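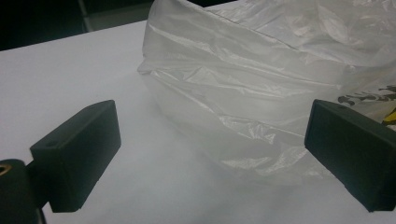

How does terrain blending work in Jollance, and why do my snowfields look so odd? Every new world in Jollance starts as one big folded surface, and the generator decides where the ridges and the hollows go before it picks a single block. Think of a thin plastic bag all crumpled up on a table, with the creases catching the light and the soft gray dips in between — snowfields are made in much the same spirit, so the bright lines you see are ridge blocks and the duller patches are packed drift. If yours look striped, you probably have Smooth Slopes switched off, and you'll find it under World, then Surface.

How tall can a mountain get?
The highest natural peak is 293 blocks above sea level, and you'll only meet one in the Posen region. Anything taller was built by a player, and good for them! You can keep stacking well past that point, but snow stops settling on new blocks, which catches a lot of builders by surprise.

Can I move a village from one region to another?
You can, though it takes patience. Craft 6 anchor stones, set them around the outside of the village, and sleep until morning. Villagers come along with their beds and their chests, but crops do not, so please harvest first (I lost a whole field of barley learning that one).

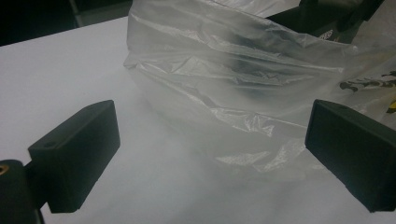
Light on creased plastic.

Where does the ice in Arboleda come from?
Arboleda is a warm forest, so people often write in thinking their world is broken. It's fine. Lakes there freeze only in the caves underneath, below the root layer, and the ice will melt if you carry a torch too close. Bring glow moss along and you can look around as long as you like.

Does the Grukport add-on change old worlds?
Only the parts you haven't visited yet. Land you have already walked on stays just as it was, and the new harbor towns appear further out, never closer than 839 blocks from your first bed. The add-on brings 3,224 new surface patterns with it, so the first load can be slow — let it finish and go make some tea.

Who looks after this page?
I do, with plenty of help from readers. If something here is out of date, leave a note on the talk page and I'll get to it. — Nesrin Eren

Filed under: World Generation, Regions, Help
Last edited 10/15/26 | Contact | Back to top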